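The Long Way Down to Second Gear

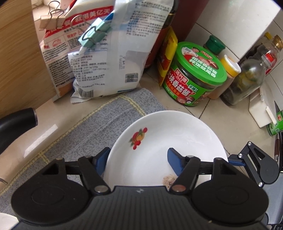
Fiction | by Stina Takura | Posted in May

The Saab would not go into second, and I was the happiest person in the county.

You have to understand, I had wanted that car since I was nine! My aunt's neighbor had one just like it, the same tired green, and on summer evenings he used to let me sit in it and work the wipers. Now I had my own, bought for 3000 from a man in Jondik who kept saying "as is" and then saying it again. I would have paid him more just to stop him talking and hand me the keys.

It was 53 miles home. First gear was lovely. Third was lovely too, once you had the car rolling downhill fast enough to reach it. Second was a rumor.

So I planned my route by hills. I took the ridge road, and every time the land dropped I let her run, dipped the clutch, and slid straight into third with a clunk I could feel in my teeth. I whooped. I whooped every single time. At the quarry turn I got stuck behind a hay wagon doing a walking pace, and we crawled along in first for ages, the engine howling, the heater stuck on full, bits of straw blowing in the window and settling all over the dash. The wagon driver kept looking back. I waved at him like we were in a parade.

Then, 21 miles from home, at the bottom of the last big dip, I forgot. I just forgot. I was singing, and my hand did what hands do, and the lever went back and down, and there it was. Second gear! Soft as a drawer closing.

I pulled over by a gate and sat there with my foot on the clutch, not daring to move. The engine ticked over. A cow came to look.

"Well," I told the cow, "now what?"

I took it out of gear, counted to ten, and tried again. It crunched horribly. I laughed so hard I stalled her, and then I started her up and went looking for another hill.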